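The bus to Krajčí left at ten past six and took the long way, past the Lukomex plant and the gravel pits, because the bridge was still closed. She had a window seat and a bag with two days of clothes in it. The man across the aisle was asleep before they reached the ring road.

Her aunt's house had been sold in April. The buyers wanted it empty by Saturday, and her brother had done most of it already. What was left was the kitchen and the shed. He had written the key code on the back of a Windix receipt for 69 dollars' worth of window putty and mailed it to her without a note.

She got there at nine. The grass had been cut. Inside, the rooms smelled of dust and floor wax, and there were pale squares on the walls where the pictures had been. She put her bag on the stairs and went to look at the kitchen.

It was less work than she had expected. Her brother had taken the good knives and the clock. She filled three boxes with pans and jars and wrote GONA on the sides, which was the thrift store in town that would send a van. She kept a ladle. She stood for a while with the ladle in her hand and then put it in her bag, between two sweaters.
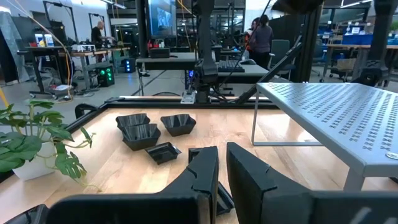
At noon she ate a sandwich on the back step. The neighbor's dog came along the fence, looked at her, and went away again. When she was ten she had spent a summer here, and her aunt had given her a notebook and told her to write down every train that went by at the bottom of the field. She had gotten to 1086. She remembered the number but could not remember a single train.

The shed took longer. There were paint cans gone solid, a sled, a radio with no back. Behind the sled was a biscuit tin, and in the tin was the notebook. The cover had a water stain on it. She turned to the last page, expecting her own crooked pencil, and found her aunt's handwriting.

The entries in pencil stopped on a page near the front, at 80. After that they were in blue ink – the time, the direction, sometimes the weather. Her aunt had gone on with it into the fall and through the winter. "4:15, east, snow." "4:15, east, late." There were no other remarks.

She sat down on the sled and read until the light got poor. Then she called her brother and asked if he wanted the radio.

"Does it work?" he said.

"It has no back."

"Then no. Anything else in there?"

"Paint," she said. "The sled."

"Leave the sled. They have kids."

She said she would. A train went by at the bottom of the field, going east, and she looked at her watch. She found a pen in her coat pocket, but it was dry, and she had to go back to the house for another one.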